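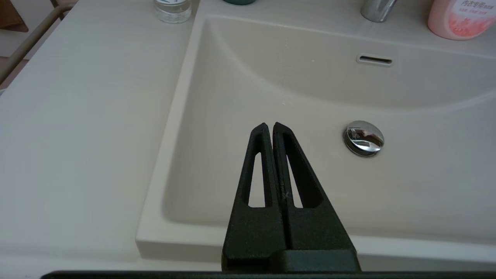
Figure 7.1. Two-fingered gripper over a washbasin, seen from the wrist camera. The domed drain stopper is to the right of the fingertips.

Chapter 7
Choosing a Kit for the Bathroom

I used to think kitchens were the hard room. Then I spent a winter with a Surnico arm kit in a bathroom in Clestwood, and I have wanted to write this chapter ever since.

Look at the stopper in Figure 7.1 for a minute before you read on. It's polished like a mirror, and it throws back bent little pieces of the room. The bowl around it is glossy and off-white, with a soft highlight along the curved back wall. You and I see a sink. A vision system that learned its trade on cardboard boxes may see something else entirely (my first one decided a stopper was a hole, and went on deciding it for days!).

So this is a chapter about shopping, more or less. By now you know how a gripper closes and how a wrist camera gets calibrated. What you probably haven't done is read a seller's page with a tape measure in one hand. We'll do that with two packages, the Surnico starter kit and the service plan from Marnley, and I'll tell you where each one made me happy and where it made me grumpy.

What comes in the box

The Surnico kit gives you the arm, a gripper, a wrist camera, a clamp and a cable I always lose. Setup took me 14 minutes the second time and most of an afternoon the first. The fingers are the part I'd ask about before paying. Ones with a triangular window cut through them, like the pair in the figure, let the camera see a bit of what lies behind, and in a small bowl I'll take every bit of view I can get. Ask how the fingers come off, too. Mine needed a tiny hex key, and the key did not come with the kit.

Marnley works the other way around. You don't buy the arm, you rent it by the month, and a technician comes out to fit it. Ours was Facundo Bustos, who got down and measured the gap between the faucet and the back of the basin before he had even opened his case. I liked that a lot! The plan covers 100 hours of running time. After that you pay extra, and the rate is on the last page of the contract in small type, so go find it.

Reach, rims and things left on the counter

Sellers love to quote reach. Surnico says 700 millimeters, and I measured the same on an open table. Over a sink it's a different story, with the wrist having to clear the front lip and still leave the fingers room to tip down toward the floor of the bowl. Look at how close the wrist housing and the rim come in the picture, and then think about your own sink at home.

Then there's the stuff people keep beside the faucet. A pink plastic bottle and a small clear glass one are enough to make me slow the arm down. Clear glass is the one I worry about. Depth cameras are bad at it, and the Surnico manual gives the subject a single sentence.

Before you start Section 7.1

Pick a sink you're allowed to measure. Write down the width of the bowl, the height of the rim above the counter and the distance from the stopper to the base of the faucet. Keep the page handy. In Section 7.1 we'll put your numbers next to the Surnico data sheet and work out whether the gripper can get to the stopper without the wrist touching anything.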